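Sinutora Opens New Season of Hot Spring and Fumarole Monitoring on Lemau

Friday, 2/1/19
Buenaventura

The Sinutora earth science group is delighted to announce that its new monitoring network on Lemau is up and running, and that the first full month of readings from the volcano's north flank is now open to everyone. The network follows steam vents, hot springs and ground temperature across the upper slopes, and it brings Lemau into the small club of quiet volcanoes that are watched day and night!
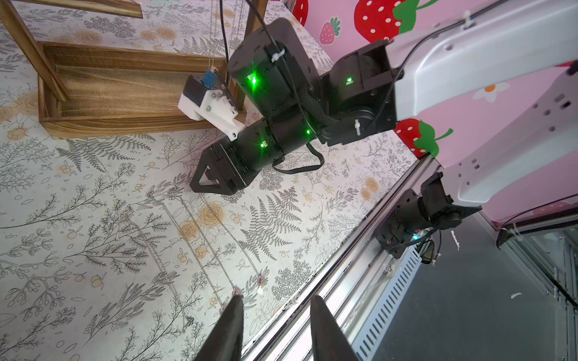
By the Sinutora Press Desk

Lemau has not erupted in living memory, and there is no sign that it is about to. What it does have is heat, and plenty of it. Steam drifts from cracks below the summit on most cool mornings, and the springs at the foot of the north flank have drawn bathers from Buenaventura for generations. Until now, though, most of what was known about them came from short field trips in the dry months, with long gaps in between (one gap lasted more than six years).

The new network closes those gaps. It has 38 stations, most of them temperature probes set in shallow holes along the line of vents. The rest measure water level, acidity and the amount of dissolved gas in the springs. Every station sends its numbers by radio to a relay on the west ridge, and from there they travel down to the group's office in Buenaventura, where they are checked and posted.

The name of the project is Pluduso, and it has been in the works since the first survey of the vents. Putting it in place meant carrying batteries, masts and a remarkable amount of cable up a path that climbs 700 meters from the last road. The weather did its best to slow things down. Fog sat on the ridge for much of the installation period, and the relay mast had to be raised a second time after a night of strong wind.

The early readings are already a pleasure to work with. The hottest vent on the upper line has reached 208 degrees Fahrenheit, close to the boiling point of water at that height. That is a healthy, steady steam vent, and just what the group hoped to find there. Lower down, the ground cools quickly, and in places a probe on warm soil sits only a few steps from one on ground as cold as the rest of the hillside.

The springs have been more of a surprise. Two of them, long thought to be fed by the same source, respond quite differently to rain. The eastern spring cools within hours of a heavy shower and then recovers over the next day. The western one hardly notices! That suggests its water comes up from deeper in the mountain and has little contact with the wet ground near the surface. More rain, and more readings, will show if the pattern holds. 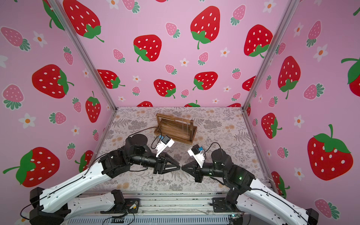

3 min read

Volcanoes change slowly for most of their lives, and a good record of the quiet years is one of the most useful things a monitoring group can have. If the vents on Lemau grow hotter or the spring water changes its chemistry, the group wants to be able to say how unusual that is. A single hot reading means very little without a long run of ordinary ones to set beside it.

All Pluduso readings are free to view and download. Temperatures are updated hourly, and spring chemistry is updated once the weekly water samples have been tested. Readings marked "provisional" have not yet been checked by hand and may be corrected later. Teachers are warmly invited to use the data in class, and a plain-language guide to the charts is available from the Buenaventura office.

Walkers on the north flank path will notice small gray boxes on short posts near the vents. Please leave these in place, and keep to the marked trail, as the ground near the steam is thin and can give way. The bathing pools at the foot of the slope remain open as usual.

A second round of work is planned for August, when the south flank should be dry enough to reach on foot. The group hopes to add gas sensors there and to map a patch of warm ground that was spotted during last year's survey. Results from that trip will be posted alongside the existing readings.

Press questions and requests for interviews can be sent to the Sinutora Press Desk, Buenaventura.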